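Cliststead > Atelier > Cahier de paillasse > Juin

Vendredi, rangement de la table noire

Hamish Innes tient à son alignement au fond : le bleu clair à gauche, la boîte à fente, la tasse avec son ustensile bleu, le plateau rose au bout. Admettons. Je doute que ça change grand-chose au travail sur la planche blanche.
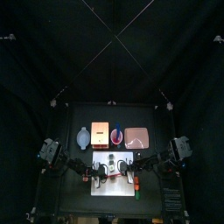 Baguette rouge et bloc sombre

Koller propose 150 comme écart de départ. Chiffre sorti d'où ? Pas de source dans la fiche 466 — je le note sans y croire.
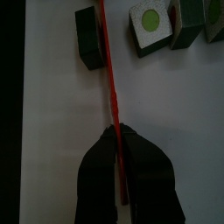
Baguette rouge, le bloc tout près.

Les petites pièces de couleur restent à côté de la planche, de part et d'autre. Hamish trouve ça pratique. Moi, je demande à voir après 4 séances, et avec une autre planche.

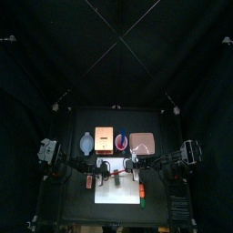 Bloc debout sur la planche, baguette en travers.

À reprendre : la fiche 466, et demander à Nellville si leur tissu noir est le même.

Dernière mise à jour : vendredi, fin de journée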